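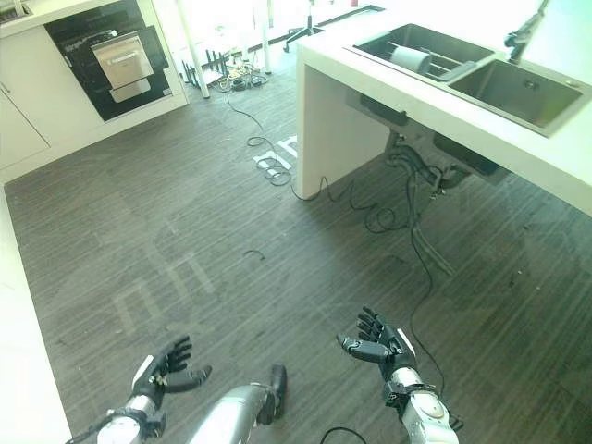 开放式厨房与中岛水槽:大家常问的问题

这一页是我们把门店和电话里常被问到的事情慢慢攒起来写成的。Galance 做厨房的翻新和安装,来问的人多半是刚拿到房子,或者住了几年想把水槽从墙边挪到中岛上。问题看着零碎,其实都连在一起,所以回答难免啰嗦一点,您挑自己用得上的看就好,看到一半去烧壶水也没关系。

中岛上到底要不要放水槽?

要看您平时怎么做饭。喜欢一边洗菜一边跟客厅里的人说话,那中岛水槽真的很舒服,用惯了就不太想回到面壁洗碗的日子。可如果家里碗碟总要攒到晚上一起洗,台面上那一堆东西从客厅看过来就一览无余,有人介意,有人完全无所谓。我们一般会请您先想想上个星期的晚饭是怎么收拾的,再来定这件事。若是中岛本来就不大,水槽一放,揉面、切菜的地方就紧张了,这一点图纸上不容易感觉出来,最好在地上用纸胶带贴出实际大小,自己站过去比划比划。

双槽好还是单槽好?

老问题了,家里两口子为这个争起来的也不少见!双槽的好处是能分开用:一边搁沥水架,放刚洗好的杯子碗碟,另一边空出来随时洗手洗菜,互不打扰。单槽的好处是大,炒锅、烤盘、蒸笼能整个平放进去。常用大锅又有洗碗机的人家,我们偏向推荐单槽;习惯手洗、东西零碎的人家,双槽更顺手。还有一种折中办法,选一大一小的双槽,小的那边专门沥水。深色不锈钢的槽这两年问的人多,看着沉稳,配白色台面尤其好看,只是水垢干了会发白,用完顺手拿布抹一下就行。

龙头选黑色的会不会很难打理?

比想象中好一些。黑色龙头怕的是硬水留下的白点子,还有粗糙的百洁布。平时用软布蘸温水擦,再用干布收一遍水,就足够了。千万别用去污粉,也别拿除垢剂泡着不管,表面的颜色一旦磨花了是补不回来的。水质特别硬的小区,可以考虑装个前置过滤,龙头和热水器都跟着受益。

中岛下面的水管和软管能一直露着吗?

能用归能用,我们还是劝您早点收起来。水槽底下的排水管、软管,没装柜体和背板的时候都垂在那儿,打扫的时候拖把一带,接口就可能松。孩子和猫也很喜欢去拽。等排水试过没有渗漏,就可以把柜门或挡板装上,软管用管夹固定在侧板内侧,留出能伸手进去关阀门的空档。挡板请做成可以拆的,别图整齐用胶封死,将来要换个存水弯,您会感谢当初多拧的那几颗螺丝。

怎么检查排水有没有漏?

不用请人,自己就能做。先把两个槽都塞住,放到大半满,静置一会儿,看槽底和下水口周围有没有水珠。然后同时拔掉塞子,让水一下子冲下去,这时候拿一张干纸巾沿着每个接口摸一圈,纸巾有湿印的地方就是要重新拧紧的地方。过一晚再摸一遍。我们交付之前会做这套检查,入住 3 个月的时候也建议您自己再做一次,冷热水来来回回用久了,接头会有一点点松动,这很正常。

中岛要用电,线该从哪里走?

最理想的是铺地板之前就把管预埋好,从地面直接进中岛柜体。地板已经铺好了也别着急,有些户型可以从楼下吊顶或者旁边的柜体绕进来,得看现场。我们不赞成长期把电线横在地板上过日子,走路绊脚是一回事,线被椅子腿反复压也容易伤到外皮。临时要用电的时候,尽量让线贴着墙或者柜脚走,多出来的部分松松地盘好,用魔术贴扎带束起来,别打死结,也别压在地毯下面。插座离水槽远一点,选带防溅盖的,回路要有漏电保护,这部分请一定交给持证的电工做。

深色木纹地板配白色橱柜,会不会显得屋子暗?

只要窗户采光还过得去,通常不会。白色柜体把光托住了,地面深一点反而让人觉得稳当。需要想清楚的倒是另一件事:表面偏亮的深色地板,灰尘、面粉和脚印都比较显,阳光斜着照进来的下午尤其明显。如果您是那种看见一根头发就要弯腰捡的人,可以选中间色、哑光一点的木纹,心里会轻松许多。

地板打扫有什么讲究吗?

先吸后拖,顺着木纹的方向来。细碎的东西,比如剪下来的线头、扎带尾巴、小螺丝,先用手捡走,别指望吸尘器全都吃进去,硬的碎屑卷在滚刷里转一圈,地板上就多一道印子。拖把拧到不滴水为好,水槽前面那一块每天溅的水最多,放一块能机洗的薄垫子,能省不少事。亮面地板上有一层雾蒙蒙的印子,多半是清洁剂放多了,换清水拖两遍就下去了。

嵌入式电器装在高一点的位置,还是台面底下?

烤箱我们喜欢装在高柜里,端烤盘的时候不用蹲下去,对腰和膝盖都友好。洗碗机还是离水槽近一些方便,冲一冲就放进去,少滴几滴水在地上。不管是哪种,请先把电器的型号定下来再做柜子,开孔差一点点都会很头疼。另外别忘了柜门和电器门同时打开时会不会打架,过道我们习惯留到 1000 毫米以上,两个人侧身过去都不用吸肚子。

白色柜门用久了会发黄吗?

会不会黄跟材料和位置都有关系。靠近灶台的柜门受热受油烟,变化总是来得早一点。做饭时油烟机早开晚关,柜门每周用稀释的中性洗洁精擦一遍,把手周围多擦两下,那里手印最重。定做的时候可以请工厂多留一块同批次的门板收着,将来要换一扇,颜色会接近得多。

中岛台面的厚边是实心的吗?

各家做法不太一样。很多看上去厚厚的台面,是在边缘加了一道拼接,里面并没有那么厚。两种都能用很久,只是价格和重量差得多,签合同之前记得问清楚。您家的柜体如果是旧的,想直接换成厚重的台面,请先让师傅看看能不能承得住。

从下单到能做饭,一般要多久?

普通的橱柜加中岛,从复尺到安装完是 8 周,八月订单多,可能要再等一等。安装那几天厨房用不了水,建议在卫生间旁边支张小桌子,放电水壶和电饭煲,日子也能过得去。

我的问题这里没有,怎么办?

直接打电话或者来店里坐坐都行,我们每天开到晚上 19 点,星期二休息。带上户型图最好,没有的话用手机拍几张厨房的照片也可以,水槽底下和墙角的插座记得拍到,那两处最能帮我们看明白情况。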